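# Planning a Two-Arm Setup for Household Tasks: Budget Tips

The guidance below was prepared for departments and home workshops that intend to purchase robot arms for simple domestic work, such as opening drawers and moving cans or small appliances. Read it before requesting quotes. Most overspending occurs in the first order, when the arms are chosen before the tasks are written down.

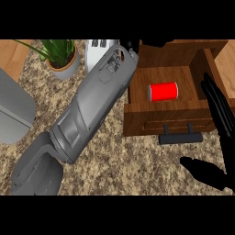
Drawer and cabinet work in simulation, with two arms on a carpeted floor.

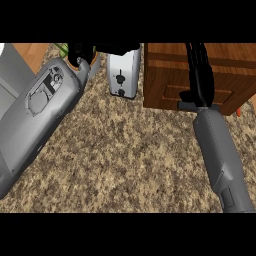
## Begin with a task list

Write each task in one line: the object, where it starts and where it should end. A drawer needs a gripper that can hold the handle and enough reach to follow the full pull. Measure the drawer when it is open. Buyers at the Skadach site measured theirs closed and had to move the base plates after delivery.

## Test before paying for hardware

A simulated room costs far less than a mistaken purchase. Place the real furniture dimensions in the model and try each task from several base positions. The Crichton workshop ran 1000 drawer trials in this way and changed its choice of gripper as a result. Keep the settings file with the purchase records.

## Separate the quote into parts

Suppliers often give a single figure for a complete station. Ask for separate prices on the following:

- arms and controllers
- grippers and spare finger pads
- mounts, cables and emergency stops
- delivery, installation and training
- yearly service

One Poltier quote listed cables and mounts at $2131, a line that did not appear in the summary sheet. Shipping may also be charged per crate — confirm the number of crates in writing.

## Decide whether two arms are needed

Many kitchen tasks can be completed by one arm if the order of steps is changed. A second arm is justified when one must hold a door or drawer while the other reaches inside. Where the budget allows only one at first, buy a controller that accepts 2 arms and leave floor space for the second mount.

## Allow for delivery time

Prunen quotes 57 days for standard grippers and longer for custom fingers. Orders placed in December should be expected to run past this. Schedule electrical work and floor anchoring during the wait, and do not release the final payment until every task on the original list has been run on site.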